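Braleck moves desk sorting to a single open bin

Braleck has changed the way its shared work tables are cleared at the end of a shift. Under the new routine, each table gets one low-walled plastic bin for paper and small items. The stacked three-level trays used until now have been withdrawn from the main floor. The change took effect on 2019-04-03 and covers every shared table in the building except the two in the mail area, which keep their old trays until the shelving there is replaced.

The bin is white, rectangular and open at the top. It stays on the table during the shift and is emptied when the table is handed over. 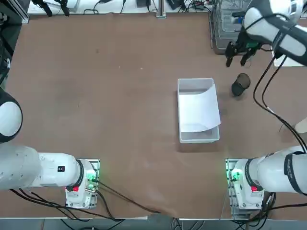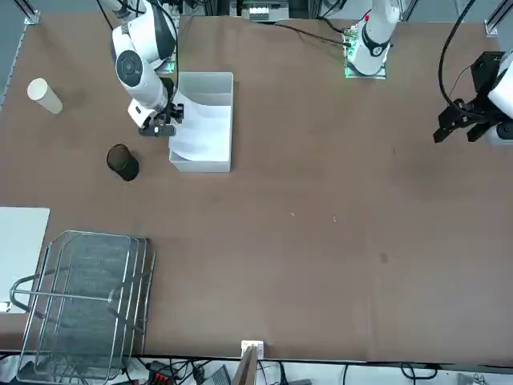

The white bin on the brown tabletop, with a sheet lying in it.

Pantelis Kontogiannis would have preferred a slightly deeper bin, and has told the office so in writing. A low wall is fine for paper, he wrote, but anything round will climb out of it once the bin is picked up and turned toward the shelf. He also asked for a divider, at least on tables where pens and clips end up mixed with order forms, and suggested a trial of both before more bins are bought.

The office has accepted the request for a trial of dividers. It has not accepted the request for a deeper bin. A taller wall hides flat paper, and the main complaint about the old trays was that single sheets stayed at the bottom of them for weeks. Dividers will be tested on two tables first, cut from flat board and held in place by friction only, so that they can be lifted out for cleaning.

The routine itself is short. Loose paper goes into the bin first, flat if possible. A sheet that curls is turned over so that the curl faces down and is weighted with the next sheet. Pens go back into the pen cup, and the cup stays on the table. Paper cups are emptied at the sink and thrown away. They do not go into the bin, even when clean, and they are not to be used for holding clips or rubber bands. Anything left after that is placed on the wire rack assigned to the table and collected once per shift.

Racks were a point of discussion before the change. The earlier plan, drawn up in November, called for a closed cabinet beside each row of tables. Quotes were obtained from Prarneo and from Zariņš, and both suppliers measured the floor. The cabinet doors would have opened into the walkway, and the plan was dropped in favor of open metal racks that the company already owned. The racks came from the former canteen. They were washed, checked for bent wires and sorted by length. Long ones go to the tables along the wall and short ones to the tables in the middle of the floor.

A count made before the change found 857 loose items on the shared tables at the close of one shift. The count covered single sheets, envelopes, pens, clips, cups and tools. It did not include items fixed to the tables or anything already in a tray. A second count, which also took in the trays, gave 1,185. The difference between the two figures was the main argument for withdrawing the trays: much of what they held had no owner and no label, and most of the paper was out of date.

Items without an owner are now kept for two shifts and then sorted. Paper with a name or an order number goes to the front desk. Blank paper goes back to the printer shelf if it is flat and clean, and to recycling if it is not. Pens are tested on scrap and kept or thrown away. Tools go to the tool store without exception, including scissors and tape dispensers, which had previously been treated as office supplies and were bought again whenever a table ran short.

Labels have been revised as well. The old trays carried a printed card on the front edge, and the cards were often out of date or facing the wrong way. The bins will carry a number on the underside and no name. The number matches the table, and a list of tables and teams hangs by the entrance to the floor. Teams that change tables leave the bin where it is. Requests to mark bins with tape, stickers or pen have been turned down – the adhesive from the tray cards took longer to remove than the trays took to empty.

Cleaning is done with a damp cloth and plain dish soap. Solvent wipes are not to be used on the bins or on the tabletops. The tabletop is wiped after the bin has been emptied and moved to the rack, working from the far edge toward the near one, and the bin goes back once the surface is dry. Cables that run over the table are lifted and wiped under. They are not to be unplugged for cleaning, and they are not to be coiled inside the bin.

Deividas Venckus, asked for a comment on the first handovers, reported that the bins were easy to empty but that two teams had begun to use them as a place for unopened mail. He has asked that mail be delivered to the front desk only. He also noted that pen cups are knocked over when a bin is lifted from the side, and recommends moving the cup to a far corner of the table before lifting. That step has been added to the printed sheet.

The printed sheet is one page and replaces the earlier set of three. It lists the order of work, the items that may not go into the bin, and the table numbers. Copies are available at the front desk. The older sheets should be recycled, including the one with the tray diagram, which still hangs in several places on the upper floor.

Purchasing is handled through Muvbridge under the existing supply agreement. Spare bins are held in the storeroom on the lower shelf, nested, with a sheet of paper between each pair so that they separate without force. A bin that is cracked or warped is exchanged at the storeroom counter. The damaged one must be handed in at the same time, and the table number is written in the storeroom book.

The tables in the mail area will follow when their shelving has been installed. No date has been set for that work. Until then, paper from the mail area should not be placed in bins on the main floor, and bins from the main floor should not be borrowed for sorting mail. Questions about the divider trial go to the office, in writing, with the table number.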